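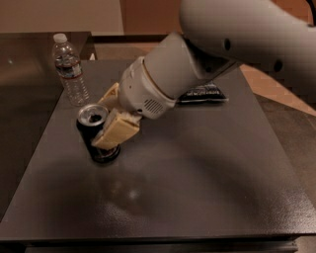
Kühlsystem am alten Auto: was man selbst machen kann
Notizen für den Clubabend, 8. Apr. 2026

Einstieg

Kurz begrüßen, dann gleich die Frage in den Saal: Wer hat in den letzten Jahren sein Kühlmittel gewechselt? Also gewechselt, nicht nachgefüllt. Hände abwarten. Erfahrungsgemäß werden beim Ölwechsel alle Arme hochgehen und beim Kühlmittel kaum einer.

Meine Geschichte mit dem Elwood erzählen, aber kurz halten! Im Februar gekauft, lief wunderbar, Heizung lauwarm. Ich dachte, das gehört so bei dem Alter. Dann den Ausgleichsbehälter aufgeschraubt und eine braune Brühe gefunden, die mit Kühlmittel nur noch den Behälter gemeinsam hatte. Zwei Wochenenden später war es im Auto so warm, dass ich mit offenem Fenster gefahren bin. Ich finde das bis heute großartig, dass man mit Wasser, Geduld und ein paar Schlauchschellen so viel erreichen kann.

Teil eins: Was da drin passiert

Kreislauf an die Tafel malen. Motorblock, Thermostat, Kühler, Pumpe, der kleine Abzweig zum Heizungswärmetauscher. Langsam zeichnen, die Leute sollen mitkommen. Erst den kleinen Kreislauf, dann den großen in einer anderen Farbe darüber.

Wichtig zu sagen: Kühlmittel ist vor allem auch Korrosionsschutz. Der Frostschutz hält lange durch, die Inhibitoren verbrauchen sich. Deshalb sagt die Spindel von der Tankstelle immer »alles gut«, während innen schon der Rost wandert. Den Satz bitte zweimal sagen, der geht sonst unter.

Mischen: lieber lassen. Farbe ist keine Norm, jeder Hersteller färbt, wie er mag. Im Handbuch nachsehen, welche Freigabe gefordert ist, und bei den ganz alten Motoren mit Buntmetallkühler auf silikathaltiges Mittel achten. Falls jemand nach organischen Mitteln in alten Lötkühlern fragt: Da gehen die Meinungen auseinander, ich fahre silikathaltig und schlafe gut.

(Hier einen Schluck trinken, ich rede an der Stelle immer zu schnell.)

Teil zwei: Der Kühler von außen

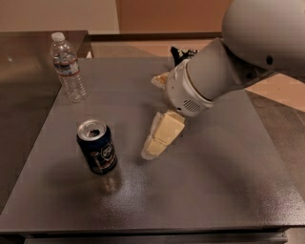

Die meisten schauen beim Kühler nur, ob er tropft. Dabei kommt die Hälfte aller Temperaturprobleme im Sommer von außen: Fliegen, Laub, Streusalz, plattgedrückte Lamellen vom Hochdruckreiniger. Luft muss durch, sonst nützt das schönste Kühlmittel nichts. Das kleine Gitter mit den waagerechten Schlitzen, das ihr an dem weißen Gehäuse seht, könnte eine Lüftungsöffnung sein oder auch ein Lautsprecher – beim Kühler jedenfalls heißt zugesetzt Hitzestau. Am Auto also Taschenlampe von hinten durch das Netz halten und von vorn schauen, wo Licht ankommt. Das ist die billigste Prüfung des ganzen Abends.

Reinigen: Gartenschlauch, sanfter Strahl, immer von der Motorseite nach vorn. Lamellenkamm herumgeben. Verbogene Stellen in Ruhe richten, ein abendfüllendes Vergnügen, ich mag das sehr. Radio an, Kühler auf die Decke, los.

Wenn die Lamellen beim Berühren zerbröseln, ist Schluss. Dann neu oder neues Netz einlöten lassen. Den Preis für meinen nennen: 484 Euro bei Misine, neues Netz, alte Wasserkästen behalten, Druckprobe inklusive. Der Nachbaukühler von Meijer wäre günstiger gewesen, aber bei meinem Modelljahr saß der untere Stutzen im falschen Winkel. Bei anderen Baujahren passt er, Carolina Fonseca fährt ihn und ist zufrieden.

Teil drei: Spülen

Ablauf zum Mitschreiben, deutlich sprechen:

Motor kalt. Wirklich kalt, über Nacht stehen lassen. Keinen Deckel öffnen, solange Druck im System ist.

Heizung auf volle Wärme stellen, damit das Heizungsventil offen ist (bei Autos, die eins haben).

Ablassen, und zwar am Kühler und am Block. Die Schraube am Block wird gern vergessen, sie sitzt meistens schlecht und oft fest. Kriechöl am Vorabend hilft. Kommt nach dem Öffnen nichts, mit einem Stück Draht vorsichtig in die Bohrung, dahinter sitzt dann Schlamm.

Auffangen! Altes Kühlmittel ist giftig, schmeckt süß, und Katzen und Hunde gehen dran. Abgabe bei der Schadstoffsammlung. Niemals in den Gully.

Thermostat ausbauen, Gehäuse wieder zu, mit klarem Wasser spülen, bis klares Wasser kommt. Danach den Reiniger. Ich habe Fovirex genommen, dreißig Minuten bei Betriebstemperatur laufen lassen, abkühlen lassen, raus damit und wieder mit Wasser nachspülen. Bei anderen Mitteln gilt, was auf dem Gebinde steht. Und bei ganz morschen Kühlern vorher überlegen: Manchmal hält nur noch der Dreck dicht.

Den Heizungswärmetauscher getrennt spülen, gegen die Flussrichtung, mit wenig Druck. An dieser Stelle das Einmachglas mit dem Schlamm aus meinem hochhalten. Ruhig herumreichen, Deckel bleibt zu.

Zum Schluss neues Thermostat und neue Dichtung. Das alte kann man im Kochtopf mit Thermometer testen, das macht sogar Kindern Spaß, aber wenn ohnehin alles offen ist, tausche ich es.

Teil vier: Füllen und entlüften

Konzentrat mit destilliertem Wasser vormischen, im Eimer, bevor es ins Auto kommt. Wer nach dem Spülen erst Wasser und dann Konzentrat einfüllt, rät die Mischung. Im Block bleibt auch immer ein Rest Spülwasser stehen, den mit einrechnen.

Auto vorn hochstellen, Entlüftungsschraube auf, langsam füllen. Langsam! Schläuche dabei mit der Hand kneten, man hört es richtig gluckern. Schraube zu, wenn es blasenfrei kommt. Warmlaufen lassen, Temperatur beobachten, auf den Lüfter warten. Am nächsten Morgen noch einmal nachsehen, der Stand sinkt fast immer ein Stück.

Und den Verschlussdeckel nicht vergessen. Ein müder Deckel hält den Druck nicht, dann kocht das System früher, und man sucht wochenlang an der Kopfdichtung. Bei Harsh Rawat war es der Deckel. Er hatte den Zylinderkopf schon bestellt.
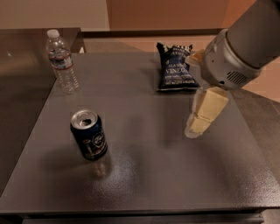
Ylva Fagerlund wollte nach der letzten Runde wissen, ob man sich das Spülen sparen könne, wenn das alte Mittel noch sauber aussieht, und ob es dann reiche, nur am Kühler abzulassen. Antwort darauf: Sauber ist ein gutes Zeichen, und wenn Alter und Sorte bekannt sind, genügt Ablassen und Neubefüllen ohne Reiniger. Am Block würde ich trotzdem aufmachen, dort setzt sich der Schlamm zuerst ab. Bei unbekannter Vorgeschichte immer das volle Programm.

Offene Runde

Falls keine Fragen kommen, Märta Kristiansen bitten, von ihrem Umbau auf den Elektrolüfter zu erzählen. Der Schalter im Rücklauf war die eigentliche Knacknuss, da kann sie mehr sagen als ich.

Liste für den Lamellenkamm herumgeben, wer ihn ausleihen will, trägt sich ein. Erst Hamish Pollock, der hat schon gefragt.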